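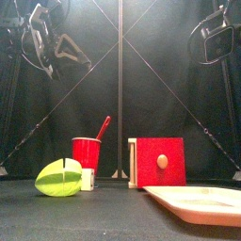

Department of Control and Software Engineering, Stisstead

Chapter 3
From Task to Program

A person who is asked to put a block in a drawer does not write anything down first. A program has to. Somewhere in the software there must be a statement of which drawer, which block, which arm, and what counts as finished. This chapter is about where those statements live and how they are passed from one part of a system to the next.

We use one running task throughout. Two arms share a dark table that holds a cup with a red utensil standing in it, a drawer, a shallow tray, and a few small items. The goal is to get one item into the drawer, shut the drawer, and leave everything else where it was. The control code is written in Kundeo, the planning library introduced in Chapter 2, and the full listing runs to 479 lines. You will not need all of it. Most of the chapter works with a section of 44 lines that decides which arm moves next.

Section 3.1 covers the world model, the list of objects and poses that the planner believes to be true. Each entry has a name, a position, an orientation, and a time stamp. The time stamp matters more than students expect. A pose that was correct before an arm passed in front of the camera may be wrong after it, and the planner has no way to tell unless the age of the entry is checked.
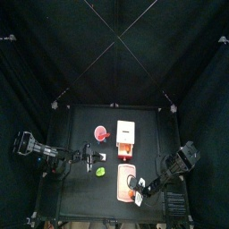

Section 3.2 turns to shared space. Each arm can be planned for separately as long as their paths never meet, but on a small table they often do. The simplest fix is a lock: one arm holds the region over the drawer, and the other waits. Yaman and Landeg's scheduler, described in 3.2.4, splits the table into smaller regions and lets both arms move for more of the task.

Section 3.3 deals with failure. A grasp can miss, and a drawer can stop short of closed. The program must notice, update the world model, and choose a new step without starting over.

Before reading on, you should be able to
define a pose and a reference frame
read a state diagram
run the Plumell simulator from the command line

The exercises begin on page 239. Exercises 3.1 to 3.6 need only the simulator.

3.1 The World Model

Suppose the planner is told that the drawer is open. Where did that fact come from?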